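**Melora** ist ein Verfahren des Imitationslernens für einarmige Roboter mit Zweifingergreifer. Es wurde von Gráinne Mac Suibhne und Yung-ching Huang entwickelt und am 24. Juni auf einem Workshop in Mostar vorgestellt. Das Verfahren verarbeitet die Bilder einer Kopf- und einer Handgelenkkamera in getrennten Encodern, deren Ausgaben erst kurz vor der Aktionsvorhersage zusammengeführt werden.

## Versuchsaufbau

Als Testaufgabe dient das Einlegen einer Teigkugel in einen Bambusdämpfer. Auf dem Tisch liegen weitere Gegenstände, die der Arm nicht bewegen soll.

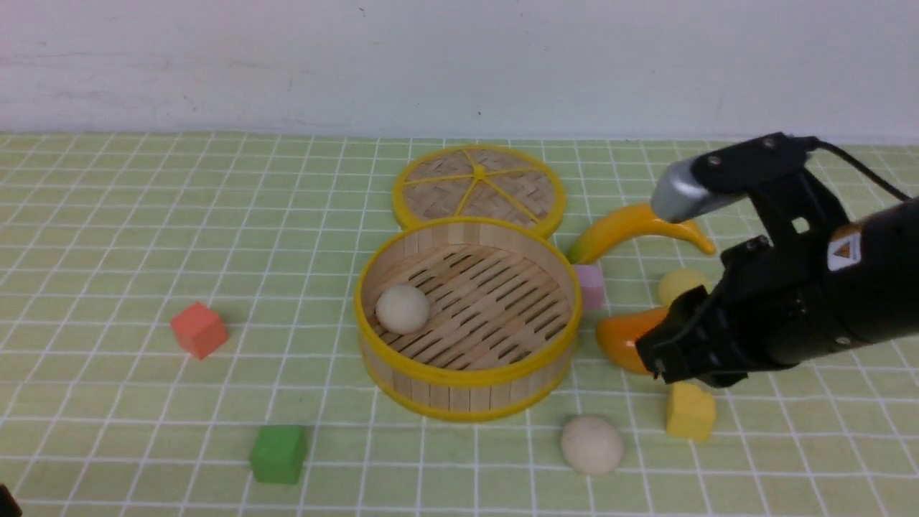
*Kopfkamera: offener Dämpfer mit Kugel, dahinter der Deckel, rechts der Greifer*

Der Trainingsdatensatz umfasst 1739 ferngesteuerte Durchläufe mit 26 Anordnungen der Störobjekte. Die Handgelenkkamera erfasst den Korb aus geringerem Abstand, zeigt aber nur einen Teil der Tischfläche.

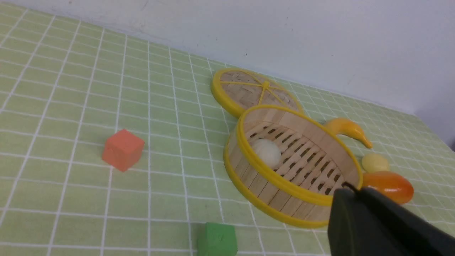 <small>Foto: Bence Erdős / Projekt Melora</small>

## Ergebnisse

Ohne die Handgelenkkamera sank die Erfolgsquote deutlich, vor allem bei Würfeln dicht am Korbrand. Hok-lam Tsao wiederholte die Versuche im Juli mit drei verschiedenen Greifern und bestätigte den Befund für zwei davon.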